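Kitchen Counter and Small Appliance Check, Wimham House, second floor
Inspected 2023-11-02 by Nima Nikzad
Marks used: OK, FIX, WATCH, and SIGH (for matters where no rule has been broken but I would like it known that I noticed)

Before you read on, please remember that this list goes up on the shared page because you all voted for it. I was in favor of a quiet word.

1. ACCESS AND FLOOR

Doorway clear: OK. The recycling has moved out of the doorway and is now in front of the broom closet, where it bothers only people who sweep.

Floor dry and free of mats that slide: FIX. The mat by the sink slides. It has a rubber backing on one corner and good intentions on the other three. Throw it out or tape it down before December.

Fire blanket on its hook: OK.

Extinguisher in date, pin in place: OK. Somebody had hung a dish towel on it. Towel returned to the rail.

2. POWER

Outlets at the counter, test button pressed: OK, both tripped and both reset.

Extension cords in use: none, OK. The old Grullora power strip is in the drawer under the microwave shelf, and there it stays. It's the one with the scorched socket, and I have now written DO NOT on it in marker.

Cords in good shape, no cracks or tape: OK.

Cords kept out of the way: WATCH. The toaster oven cord runs down the left edge of the counter in a big lazy loop. A loop is fine until a sleeve finds it. There's a bag of twist ties in the top drawer, enough for this kitchen and several others.

Unused appliances unplugged: WATCH. Please pull the plug, not the cord. I watched one of you do it with the cord at breakfast and said nothing, which cost me a good deal.

3. COUNTER, LEFT TO RIGHT

Heating appliances have open space above: OK. Nothing is stored on top of the toaster oven, and I want to thank whoever gave up on keeping the bread there.

Toaster oven door: FIX. It gets left open. With the door down it takes up a good slice of the counter, and sooner or later somebody will lean on the glass or park a mug on it. Open it, get your food, shut it.

Toaster slots clear overhead: OK. No shelf, no curtain, no calendar.

Crumb tray, toaster: FIX. I emptied it over the trash and it went on for a while. This is now a weekly job and is on the chore list between the drain and the bins.

Crumb tray, toaster oven: FIX. Same again, with cheese.

Row along the backsplash: OK. Everything back there is standing up, and the canister has its lid on. I'd still like the cereal further along, but it lives in the corner and I've stopped fighting it.
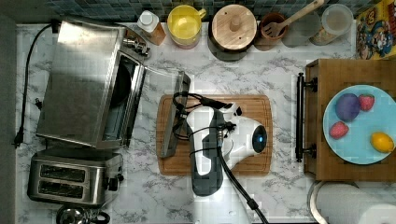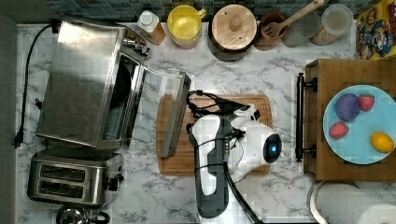 Utensils stored handle up or head up, pick one: SIGH. The slotted spatula goes in the crock and leans out over its neighbors like it's waiting for a bus. It's a long spatula and a short crock. No action.

Dry goods labeled: FIX. Pale powder or grain in a clear container is a guessing game, and the last round of it gave us salted pancakes. Name and date on the lid, please. The label roll is the Zommont one on the fridge.

4. BOARDS AND KNIVES

Boards flat, no rocking: OK.

Boards free of deep cuts: WATCH. The wooden one has some life left. Scrub the groove with a brush, dry it standing up, and give it oil once a month. It is not to go in the dishwasher, whatever the person who put it in the dishwasher told me about modern wood.

Damp cloth under the board when chopping: FIX. I have seen this done once, by a visitor.

Knives in the block: WATCH. 5 slots, and one knife still turns up in the sink under the suds. If you're going to ignore one line on this list, please don't make it this one.

5. FRIDGE AND COLD ITEMS

Thermometer reading in range: OK.

Raw meat on the bottom shelf: OK.

Items with no name: SIGH. A tub marked "Amini, mine, really" has a name, so it passes, but I'd ask its owner to lift the lid and reflect.

Leftovers older than the rule allows: FIX. Removed and double bagged.

6. CLEANING SUPPLIES

Bleach kept apart from food: OK.

Spray bottles labeled: FIX. One blue, one clear, both blank. I poured them out. If one of them was your plant food, I'm sorry about your plant.

Sponges: FIX. Replaced. The old one could stand up by itself.

7. COSTS AND FOLLOW-UP

New mat: 20 dollars at most, out of the kitchen jar.

The jar has 100 dollars in it, before the mat. The proposal for a new range at 2000 dollars has been read with interest and put back on the corkboard.

Jobs marked FIX are shared out on the sign-up sheet by the door. Please use your own name this time.

COMMENTS ADDED AFTER POSTING

The dishwasher person would like it recorded that the board came out fine. Recorded. It also came out slightly bowed and took a weekend under the encyclopedias to settle down.

Someone asked if the toaster oven door can stay open to cool off after use. A few minutes, if you're standing there. If you've gone upstairs to watch something, it's shut.

Twist ties have been moved to the mug hook so there's no excuse. Cord line stays at WATCH until I see one in use.

Second check in December, same list, same pen.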